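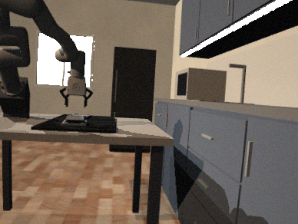 Stunia, April 17, 2020

Figure 4. The Bremska kitchen in simulation. The gripper is open above the tabletop, with the small gray object on the black board beneath it.

4.3 The early-release fault

We come now to the part of the work that gave us the most trouble, and which we think may be the most useful to other groups, even though it does not flatter us. Readers who only want the success rates can skip ahead to Section 5, but we would gently encourage them to stay a while.

The task in the Bremska kitchen is a plain one. The arm moves over the table, comes down on the small object, closes its two fingers, lifts, and carries the object to a goal position farther along the tabletop. Figure 4 shows the arm over the table with its fingers open. We ran 3,117 episodes with the controller described in Section 3, and for the first week we were very pleased with ourselves, as the lift succeeded far more often than it had in the older Pastadico setup.

The trouble was in the carrying. In 1,232 of those episodes the fingers opened before the arm had reached the goal, and the object was let go in mid-air. Our scoring script checked only whether the object had been raised and whether it later came to rest near the goal, so a fair number of these drops, where the object happened to bounce or slide the right way, had been counted as successes. It was Eero Kinnunen who caught this, while replaying episodes at quarter speed for quite another reason (he was checking shadows on the cabinet fronts), and we are grateful to him for his patience with the rest of us, who at first told him it was a drawing glitch.

We spent a good while blaming the contact model. Friction at the fingertips was raised, then raised again, and the object was made lighter, and none of it changed the pattern. What finally helped was plotting the gripper command next to the wrist speed. The Pitkänen safety layer, which sits between our policy and the joint controller, is meant to open the hand if it loses the force signal for 12 control steps in a row. During fast wrist turns our force filter was being reset, and it sent out empty readings until it had filled its window of 30 samples again. The safety layer saw a dead sensor and did just what it had been written to do.

The repair was small - we now hold the last valid reading while the filter refills, and slow the wrist during that time - but we would ask readers to think about what the same fault would mean on a real arm with something heavy or sharp in its fingers. Opening the hand seemed to us a safe default when we wrote it down, and over a table with a person standing nearby it may well be a poor one. We have since changed the default so that the arm stops and keeps its grip, and lets go only on an operator's command. All results in Section 5 were collected again from scratch after this change, with a scoring script that also checks the finger opening at every step of the carry.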